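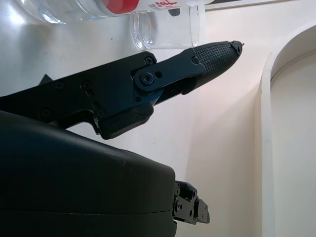 Enthorpe's household lending room will stay open until 8 p.m. beginning in January.

Local News | Town & Neighborhoods

ENTHORPE - The household lending room on Plader Street will add evening hours in January and start loaning out larger kitchen items, town staff said.

The room now closes at 5 p.m. Under the new schedule it will open at noon and close at 8 p.m. Morning hours will end, except for returns, which can still be left with the front desk at the town hall annex starting at 8:30 a.m.

Residents borrowed items 3,542 times last year, according to a report given to the town council. The most requested things were folding tables, carpet cleaners, canning kettles and extension ladders. The catalog lists 713 items, up from the year before, when a large part of the collection was still in storage after the move from the old firehouse.

Edeltraud Auer, who manages the room for the town, said the change in hours came out of a card survey left at the desk over the summer. Of the people who filled one out, 108 said they had wanted to borrow something and could not get there before closing.

"A lot of people here get home at six," Auer said. "They were asking a neighbor to pick things up for them, and then the neighbor's name was on the loan. It made a mess of the records."

Two part-time desk shifts will be moved to the evening to cover the later closing. No new positions are planned.

The kitchen items include stockpots, a pressure canner, roasting pans, two chafing dishes and several sets of plates and flatware for large meals. Most came from Cukar, the banquet hall on Route 9 that closed last spring. The town paid for the pots and pans and was given the plates.

Auer said the dishes have been washed, counted into crates and labeled. Borrowers will be asked to return them clean and in the same crate. A set with missing pieces can still be returned, but the borrower will be charged for what is gone. The price list is posted at the desk.

Loans will run seven days for kitchen items and 14 days for most other things. Ladders and carpet cleaners will stay at three days. Late fees remain $2 a day.

The council also approved up to $3,000 for shelving along the back wall. The work will be done by Erdős, a local carpentry shop, before the new hours begin. The room will be closed for four days while the shelves go in, and loans due in that time will be extended automatically. Exact dates will be posted on the door.

Council member Austra Kļaviņa asked at the meeting whether the floor could take the weight of the added equipment. Auer said the building inspector had looked at it in the fall and asked that the heaviest crates be kept on the bottom shelves.

Kļaviņa voted for the spending but said she would like to see a list of items that have not been borrowed in two years.

"There are three bread machines on that list, I think, and we could probably let two of them go," she said.

Auer said a list would be ready in the spring. Anything taken out of the collection would be offered to residents at the June yard sale.

A library card or a current utility bill is needed to sign up. There is no charge to join. Kitchen sets can be reserved up to six weeks ahead by phone or at the desk, and ladders cannot be reserved.

The entrance is at the side of the annex. Borrowers picking up tables or crates may use the loading space for 15 minutes.

More Local News
Water main work to close part of Plader Street
Annex parking lot to be restriped
Council puts off vote on leaf pickup contract
Enthorpe school lunch prices to stay the same
Former Cukar property listed for lease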